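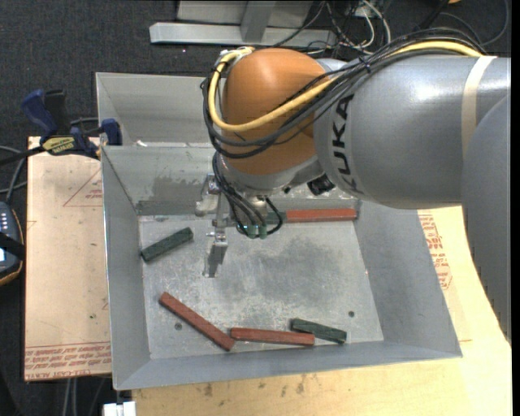 빈 피킹 셀. 초록 블록 셋, 빨간 블록 셋.

수요일, 오후 늦게 씀

오늘은 Pakeck 쪽에서 또 물어본 그 질문 때문에 머리가 좀 복잡하다. "그래서 이제 로봇이 집안일 할 수 있는 거예요?" 메일 제목이 그랬다 ㅋㅋ 답장은 아직 못 썼고, 쓰기 전에 여기다 생각부터 풀어놓는다. 다들 읽고 한마디씩 보태주면 그대로 답장에 붙일 생각이다.

일단 블록 집기부터. 통 한가운데 떨어져 있는 블록은 이제 거의 신경 안 써도 된다. 문제는 늘 벽 쪽이다! 벽에 나란히 붙어 누운 블록은 손가락이 들어갈 틈이 없어서, 플래너가 파지 후보를 다 버리고 "해 없음"을 뱉는다. 사람은 이럴 때 그냥 손끝으로 툭 쳐서 굴린 다음 집는데, 우리 코드에는 그 '툭'이 없다. 밀기 동작을 넣자는 얘기는 3월부터 했는데 내가 계속 미뤘다. 반성 중.

지금까지 로그에 쌓인 파지 시도가 1,260번이다. 숫자만 보면 뿌듯한데, 실패한 것만 따로 뽑아서 넘겨보니까 비슷한 그림이 계속 나온다. 블록 끝이 통 벽에 닿아 있거나, 블록끼리 끝이 맞물려 있거나. 두 번째 경우는 하나를 집으면 옆에 있는 게 따라 돌아가서 그다음 자세 추정이 틀어진다. 매번 다시 찍으면 되긴 하는데 그러면 사이클이 늘어지고... 여기서 좀 고민이다.

바닥 긁힌 자국도 적어둔다. 통 바닥이 맨 금속이라 긁힘이랑 얼룩이 많은데, 조명 각도에 따라 깊이값이 지저분하게 나온다. 매트한 시트를 깔아볼까 했다가 일단 보류. 공장 통이 깨끗할 리가 없으니까 이대로 버티는 쪽이 맞는 것 같기도 하고. (Lenska 현장에 갔을 때 본 부품통은 이것보다 훨씬 심했다.)

다시 집안일 얘기로. 내 생각은 이렇다. 장난감을 바구니에 담는 정도, 모양이 뻔하고 딱딱한 물건이면 꽤 가까이 왔다고 본다. 그런데 빨래는? 양말 한 짝도 나는 자신 없다. 블록은 어디를 잡아도 블록인데 양말은 잡는 순간 모양이 바뀐다. 설거지는 더하다. 젖은 접시를 겹친 채로 싱크대에 넣어놓으면 우리 플래너는 아마 첫 장에서 손 들 거다. 그리고 저 덩치를 부엌에 들이면 우리 엄마가 가만 안 계실 듯 ㅎㅎ

작업장 쪽은 훨씬 낙관적이다. 퇴근 전에 부품 분류하기, 통에서 꺼내서 트레이에 줄 맞춰 놓기, 이런 건 조건만 조금 맞춰주면 지금도 맡기고 싶다. 밤새 느리게 돌아도 괜찮은 일이면 더 좋고! Ashby 데모 때 한 번 집는 데 40초 걸린다고 한 소리 들었는데, 야간 정리 작업이면 그 속도도 쓸 데가 있다. 다만 중간에 한 번 걸렸을 때 사람을 안 부르고 혼자 풀고 나올 수 있느냐, 나한테는 그게 제일 중요한 기준이다. 지난번 밤샘 테스트는 시작하고 두 시간쯤 만에 멈춰 있었고 나는 그걸 아침에 커피 들고 와서 알았다. 흑흑.

호스 얘기 하나 더. 손목에서 내려오는 검은 호스 다발이 카메라 시야를 꽤 먹는다. 뒤쪽 벽에 붙은 블록은 팔이 통 안에 들어가 있으면 거의 안 보인다. 촬영은 팔을 완전히 뺀 뒤에만 하도록 순서를 바꾸든지, 호스 고정 위치를 위로 올리든지 해야 한다. 호스 쪽을 먼저 해보고 싶은데 꺾이는 반경이 빠듯해 보여서, 손대기 전에 Flukel 매뉴얼부터 다시 읽을 것.

내일 할 일
- 벽에서 떼어내는 밀기 동작, 제일 단순한 버전으로라도 넣기
- 실패 로그에 '벽' / '맞물림' 태그 달기
- 클램프 풀리지 않았는지 아침에 한 번 조이기
- Pakeck 답장 (더 미루지 말자)

답장 첫 줄은 "블록은 됩니다, 양말은 아직요"로 할까 하는데, 너무 가벼운가? 의견 있으면 밑에 적어주세요.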